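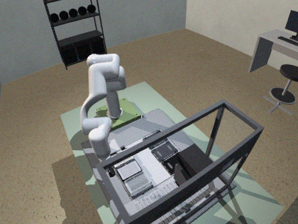
October, late, kitchen table

Another whole day on the model of the Fokby cell and I have moved a robot sideways. That is the work. I moved it sideways, then I moved it back a bit, then I had lunch.

The trouble is the base plate. In the model the arm stands on its green plate behind the table, square and smug, and everything it does is perfect. On the real floor at Hercombe it stands where the fitters could find decent concrete. Brian Laizer went round it this morning with a tape and rang me with the numbers: 278 mm from the back edge of the table to the centre of the flange. My drawing said 216. I asked him to measure it again and he said he had, twice, because he knew I'd ask.

So out it all came. Shifted the plate in the model, re-ran the reach check, and of course the near strip went out of comfortable range. The arm can get there but it does it with its elbow stuck out like someone reaching for the salt across a stranger. With the wrist bent that far round I wouldn't trust it to put anything down gently. I tried tipping the tool, which made the big dark box a problem. I tried going over the box, which made the frame a problem. For an hour I had a very good program for hitting the rear bar.

In the end I split the move in two, with a waypoint above the white panel where there is nothing to hit, and then down to the strip from there. It costs a bit under a second each trip. Mosoti will notice and they will write to me about it, and I shall write back and say they are welcome to move the concrete.

Afternoon was the tool offset, which had been wrong since the last update from Ponimar. Their new file has the end piece pointing the right way but the tip in the wrong place, so it parks itself beside the frame looking as if it has lost a contact lens. Typed the old value back in and saved it under a name I will understand next month. (I said that about the last one. The last one is called "final_use_this_2".)

Then a bit of tidying. The model came with a shelf unit and a desk and a stool, and somebody before me put five round black things in a row on the shelf. I have never found out what they are meant to be. Speaker cones? Cheeses? They have no collision shape, I checked, so the arm could pass straight through them if it ever went for a walk. I've left them. I did hide the floor shadows while I worked as they kept making me think the near strip was missing teeth, then put them back for the version going to Mosoti. They like shadows. They think it means it's finished.

Ran the long test at half five. It wants 800 cycles without a fault before I'm allowed to send anything to the real controller, and I sat and watched almost the first hundred, which is a poor use of a grown adult. It fell over once on the way back from the bin, a joint limit, wrist again. Took a few degrees off the approach and started from nought.

Notes for tomorrow, before I forget:
Ask Brian for the height of the frame as well. If the floor is wrong one way it's probably wrong the other.
Tell Ponimar about the tip. Politely.
Print the list of taught points and put it in the cabinet at Hercombe, in a plastic sleeve this time. The last copy had tea on it.
Slow speed only for the first run on the real one, and Brian holds the pendant, seeing as he has the quicker thumb.

Left the test going when I came home. Have looked at it from here twice already. Now going to wash up.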